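Re: [teleop-talk] wrist view makes me lose my bearings

On the list in April, someone wrote:
> I can drive the arm fine from the overhead view, but as soon as I
> switch to the wrist view in the simulator I lose track of which way
> is up. My demos come out twice as long as they should. Do you all
> keep both views open? And do you throw away the slow ones?

Oh, I know this one so well! I spent my first two weeks on the Zundska kitchen set tilting my head at the monitor like a confused dog, and my neck still hasn't forgiven me. What helped me was giving up on "up" altogether. I pick one big thing I can recognize (a wall, the edge of a cabinet, whatever) and steer by that, with my thumb barely on the stick. When the fingers are in view you at least know where your own hand is, and the rest comes with practice.

Two from my wrist view, so you can see how tilted I let things get:
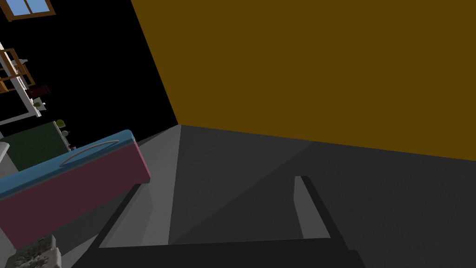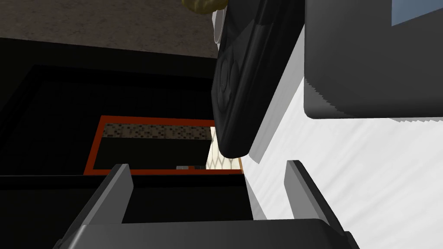 Simulator, wrist view, gripper open in both. The first has the yellow wall I'd steer by, the second has the black handheld thing up close.

As for both views — I keep the overhead one in a small window for the long moves and hide it once I'm close. If I leave it up I keep glancing over, and every glance turns into a little pause in the recording. My last batch was 55 demos and I dropped 17 of them, mostly for pauses like that. The slow but smooth ones I kept. The policy we trained on Plulside didn't seem to mind them, though I haven't done a proper comparison, so take that with some salt.

Also, turn your rotation speed way down. Baninico ships with it set much too high for my taste (it's under the controller tab, and you have to restart the session before it sticks, which drove me nuts). Mine is at 5 now and I never touch it.

Has anyone tried the Thambiah plugin that levels the horizon for the operator but records the raw view? I'm tempted, but I worry I'd start making moves that don't make sense from what the robot gets to see. If you've trained on demos made that way I'd love to hear how they came out.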